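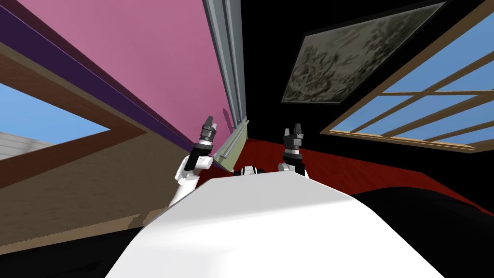 Ticket 1000, opened 5th March by Pieter Peeters. Okeck viewer redraws slowly after the Havix driver update; frame time went from 27 ms to 61 ms. Test file is the stock one. Shadows off - no change. Cache cleared, no change. Display scaling was at 100 percent throughout.

Rolled the driver back on the Platex workstation. Frame time is 27 ms again. Update blocked until April, ticket left open.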